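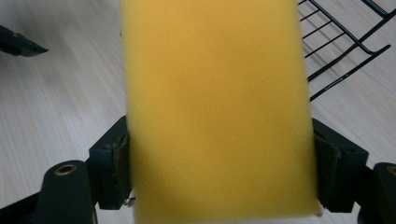

Department of Politics and International Relations, Stambridge College
Second-Year Project Report

Verification Before Trust: Inspection Terms in the Holst River Agreement

Submitted by Beatriz Leitão
Sunday, May 16, 2021

1. Purpose of the project

This report examines the inspection terms of the Holst River Agreement, under which Vudden and Drerudance share the water of the lower Holst. The two governments had no working diplomatic channel for most of the period before the talks, and each had accused the other of taking more than its customary share during the dry season. The project asks why the parties accepted outside inspection of their pumping stations while leaving the question of penalties open. It does not attempt to judge which side had the better legal claim.

2. Sources and method

The main source is the published text of the agreement with its two annexes. I read this alongside the opening and closing statements of both delegations and the public minutes of the joint commission. Press coverage was used only to establish the order of events. In total the material came to 465 pages, which I coded by hand under four headings: access, notice, reporting and remedy.

The minutes are summaries, and they do not record who spoke first on a given point. Where I describe a delegation as having proposed a term, I rely on its own later statement. Two of the Drerudance statements were available only in translation, and I was not able to check the wording against the original.

3. Background

The lower Holst forms the border for 40 miles before it turns into Vudden territory. Farms on both banks depend on it. Drerudance holds the upstream dam and can therefore reduce the flow with little warning. Vudden, for its part, operates the larger number of pumping stations, and its withdrawals affect the Drerudance villages on the opposite bank directly.

An earlier attempt at an agreement failed over sequence. Vudden asked for a guaranteed release from the dam before it would open its stations to visits. Drerudance asked for the visits first. Neither government was willing to move without the other, and the talks were suspended in October without a date for their return.

4. Findings

4.1 Access

The final text deals with the problem of sequence by dividing both obligations into stages. In the first stage, Vudden opens 20 stations to inspection and Drerudance publishes daily release figures. The guaranteed release and the remaining stations follow in the second stage. Each step is small enough that either party could reverse it at limited cost. I consider this the most important feature of the agreement, and the closing statements suggest that both delegations thought so too.

4.2 Notice

Inspectors must give notice before a visit, and the length of that notice was disputed until the last week of the talks. The longer the notice, the easier it is to alter a reading. Vudden argued that short notice would disrupt irrigation schedules, and this concern is reflected in Annex A, which bars visits during the first days of planting.

4.3 Reporting

Inspection reports go to the joint commission and are made public after a delay. The commission may hold back a section only if both parties agree. In practice this gives each government a veto over secrecy and no veto over release, and it is unusual among the river agreements covered in the course.

4.4 Remedy

The agreement is weakest here. A party found to be in breach must "enter into consultation," and no time limit is set. Annex B allows a farmer whose supply has been cut to apply for compensation of up to 3000 in the local currency, but the fund is paid for jointly, so the breaching party bears only half of the cost. No claim appears in the minutes I reviewed.

5. Discussion

The project began from the assumption that inspection terms without penalties would have little value. The evidence is more mixed. Regular publication of figures gave both governments something to show to their own legislatures, where opposition to the talks had been strong. It also narrowed the subject of later disputes - the minutes show arguments over particular readings in place of general accusations.

The staged design does carry a risk. If the second stage is delayed, the first may come to be treated as the whole agreement, and Drerudance would then keep full control of the dam. The text contains no deadline for the move between stages.

6. Limits and further work

The period covered is short and includes no severe drought. A later study should compare the minutes from a dry year with those used here, and should include interviews with members of the inspection teams. The coding sheet and a list of sources are held by the department office and may be consulted on request.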